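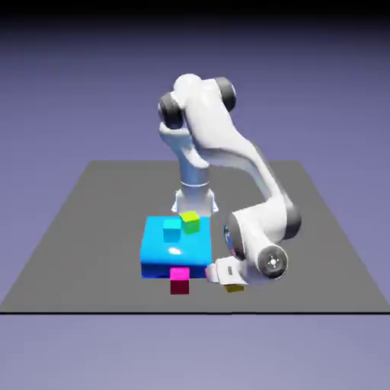
White arm and blue platform block, rendered on a gray plane.

Filed under: Choir & Rehearsal Gear

The Bikon folding music stand is sold to school choirs, and I used one through January at sectionals and two concerts. It weighs 1292 grams. The desk holds a three-ring binder without sagging, and the tilt joint stays put once tightened. Height is set by a twist collar, which needs a firm turn or the shaft creeps down under a full folder.

The page lip is shallow. Loose octavos slide off if the desk is near flat - a steeper angle fixes it. The feet fold in 2 motions and lock with a click.

Against the Tavares stand our altos use, it is lighter and less steady on risers. Good for travel, second choice for the stage. Rating: 3 out of 5.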